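From the Reading Room – July

New in fiction: The Salt Ledger, by Alcides Sales

Well, friends, I had meant to keep this month's note short, and then I went and read a thriller on my porch until two in the morning, so now you're going to hear all of it.

Some of you will remember Alcides Sales from his first novel, the quiet one with the ferry and the three sisters. I liked that book very much, though I know a few of you found it slow going (Ilze Hunt still tells me she is "almost done" with it, and that was two summers ago). The Salt Ledger is a different animal. It starts with a phone ringing in an empty office, and by the end of the first chapter a bookkeeper named Teresa has packed one bag, lied to her mother and boarded a night bus for a town called Honorato with a stolen account book under her coat.

What's in the account book? I won't spoil it, but I can tell you that the Sustard shipping company wants it back, that Teresa's old boss wants it burned, and that a retired policeman who should be home minding his tomatoes wants to know why his own name is on page 90. Those three are after her for most of the book, and Sales is very good at making you unsure which one you'd least like to meet in a hallway. I changed my mind at least twice.

I loved the middle section best, the long stretch in the boarding house, where it rains for days and everybody at the dinner table is lying about something small. There's a piano tuner I would happily read a whole separate book about. The dialogue is lovely – short, a bit sour, very funny in places – and the translation by Érica Bragança reads so smoothly that I forgot it was one until I got to her note at the back. Do read that note, by the way. She explains how she handled the nicknames, and it made me go back and look at a couple of scenes again.

Now, it isn't perfect. The business with the brother's boat could have lost thirty pages and I'd never have missed them, and there is a coincidence at the train station that made me put the book down and go make toast. It's also 400 pages in fairly small print, so you may want the good lamp. But the last four chapters go by like nothing at all, and I'll admit I had the wrong person picked out right up to the lighthouse.

If you enjoy this sort of thing and want something shorter to go with it, try Jucélia Arruda's Winter at Stekomov, which we've had on the shelf since spring and which hardly anyone has borrowed. It's a missing-person story set in a mountain hotel out of season, and it's as chilly as the title says. Everaldo Pacheco took it home on my say-so and brought it back the next morning, finished, looking tired and asking for her others.

We have 4 copies of The Salt Ledger to lend, plus one in large print, and you can put your name down at the desk or leave me a message at extension 618. The evening group will be talking about it at the end of the month, at seven, in the back room as usual. Please try to have reached the boarding house at least, or we'll ruin it for you. Jucélia's book will be our pick after that, so there's no harm in getting a head start!

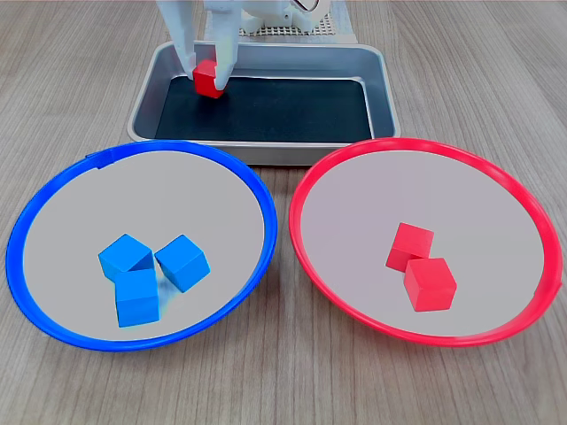 Do I need to read his first novel before The Salt Ledger?

The two stories are completely separate, with different characters and a different town, so you can start with whichever one you like.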